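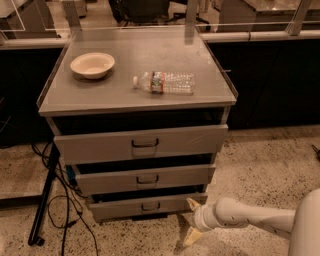
My uncle Nizar owned one guitar, one decent shirt and a van with the name of his band painted on the side, spelled wrong. The band was Lilel. The van said LILLEL, because the guy who painted it charged by the job and figured he was throwing in an extra letter for free. Nizar never got it fixed. He said people would remember it better that way, and I guess he was right, since I'm forty-one years old and I could still draw you every letter, including the one that didn't belong.

Lilel played weddings, mostly. Also graduations, two hardware store openings, and once a funeral where the family specifically asked for the fast songs. There were four of them. Nizar sang and played guitar, Hadi Saliba was on drums, Milagros Evangelista played accordion (and keyboard when the accordion was in the shop, which was a lot), and on bass they had Benedikt Strobel, a very tall man who taught middle school shop class and talked maybe twice a night. The summer I turned eleven my mother had to work doubles, so from the end of school until Labor Day I went wherever the van went. My job was cables. I coiled them, I uncoiled them, I got yelled at for coiling them around my elbow. You're supposed to go over-under. I still do it with the garden hose and my husband thinks I'm insane.

So it's July, hot, and we have this wedding in Stukholm. Not the one you're thinking of. This Stukholm was two hours north and had a grain elevator and a lodge hall, and the lodge hall is where the wedding was. The bride's name was Mireille Rawashdeh and I was in love with her the way you can only be in love with a bride when you're eleven. She came in through the kitchen door at three in the afternoon with her hair in rollers and a cigarette, looked at me sitting on an amp, and said, "Are you the band?"

I said I was cables.

"Good," she said. "Listen, cables, do you guys know the Karam song?"

I should explain the Karam song. There was a singer called Karam, just the one name, who had a single record that came over in suitcases. Everybody's parents had it. Nobody's parents had the same copy, if you know what I mean, they were tapes of tapes, and the last song on side two got cut off in a different spot depending on whose cousin had done the dubbing. Ours quit in the middle of the second verse. My mother would be washing dishes and singing along and when the tape clicked off she'd just stop too, mid-word, and rinse a plate.

I told Mireille sure, we knew it. I was eleven. I'd have told her we knew how to fly.

Then I went and found Nizar, who was lying under the stage trying to figure out where a hum was coming from, and told him what I'd done.

He slid out and looked at me. He had dust all over the decent shirt.

"We know half of it," he said.

"Can't you do the half twice?"

"You can't do half of that song twice. It's a story. He's walking to the house. You want him to walk to the house twice and never get there, at a wedding?"

That had not occurred to me. I'd never thought about where the guy was going.

So now there was a band meeting, next to the van, in a gravel lot in full sun. Hadi thought they should play the half they had and then go really hard on the drums until people forgot. Hadi's answer to most things was the drums. Milagros said her mother's tape went further than Nizar's, it got through the second verse and a little into the third, but she only knew the accordion part and not the words because she didn't speak the language. She'd learned the entire repertoire by ear, which I didn't find remarkable then and find completely amazing now. She squeezed through it right there leaning on the bumper, humming where the singing went, and she got one whole verse past where my mother always stopped.

I can't tell you what that was like. It was like finding out your apartment had another room.

She quit on a long note. "That's all I have," she said. "After that it's my brother recording a ball game over it."

We all stood there. And then Benedikt Strobel, who had not to my knowledge spoken since the gas station, said, "He gets to the house and they've moved."

Nizar said, "What?"

"In the last verse. He gets to the house and they've moved. The neighbor gives him coffee." Benedikt was looking at his shoes. "I had the record."

"You had the record? The actual record?"

"I bought it at a yard sale in Lestach. I liked the cover."

I thought my uncle was going to hit him or kiss him. Six years they'd been playing together! Six years, hundreds of weddings, and this man had owned the end of the song and never brought it up. Nizar asked him why in the world not, and Benedikt thought it over and said nobody had asked about the end. Which, fine, we hadn't.

He didn't know the words either, of course. He'd had a college friend translate the lyrics off the sleeve once, and what he remembered was the English, kind of. He remembered the tune all the way through, though, from the bottom, the bass line. So for an hour and a half, in that lot, they built it. Benedikt played it low, Milagros found the melody that fit on top, and Nizar sat on an upside-down milk crate with the back of the contract and wrote a last verse. He kept asking Benedikt for details. What kind of coffee? Is the neighbor old? Benedikt said he believed she was old. He believed there was a bird.

"A bird in a cage or a bird outside?"

"I want to say cage."

I fetched water and kept my mouth shut, and if you'd known me at eleven you'd know how rare that was.

The contract, by the way, was for 580 dollars for the four of them, less 75 if they went home before midnight. I know because I still have it. The last verse is on the back in blue pen with the bird crossed out and then put back in.

They played it late, after the cake. Mireille's grandfather had been parked in a chair by the radiator all evening with his hat on his knee, and when the song started he nodded along like everybody's grandfather did. People sang. Everyone knew the first verse. Fewer people knew the second, and I could hear it thin out, you could practically tell whose tape ended where, this table and then that table going quiet. By the third verse it was Nizar by himself with the accordion and about half the room was just standing there with their forks.

And then he went into the last one, the one he'd written that afternoon on a milk crate, and the grandfather started singing.

I was at the side of the stage holding a cable I had no reason to be holding. He had a terrible voice, that old man. It was way under the music and it wasn't the same words. I could see Nizar hear it. He leaned back off the microphone and kept his hands going, and he let the old man take it, and Hadi, bless him, actually stopped drumming. The grandfather sang the whole thing sitting down, looking at nobody, with Mireille crouched next to him in all that dress.

I asked Nizar in the van what the real words were. It was after one in the morning and we had 146 miles of nothing ahead of us, with Milagros asleep on the accordion case.

"Pretty close to mine," he said.

"Was there a bird?"

He drove for a while. "There was a dog," he said.

From the way back, in the dark, Benedikt said, "A dog. Yes."

They kept it as a bird, though. I've got a recording of Lilel from a couple of years after, some anniversary party, lots of plates clanking, and when they get to the end it's Nizar's version, coffee and bird and all. Once I played it for my mother. She was at the sink, naturally. She sang along up to the middle of the second verse and stopped where she always stopped, on the same half a word, and then she turned off the faucet and stood there with her hands dripping and listened to him walk the rest of the way.

"Who told him about a bird?" she said.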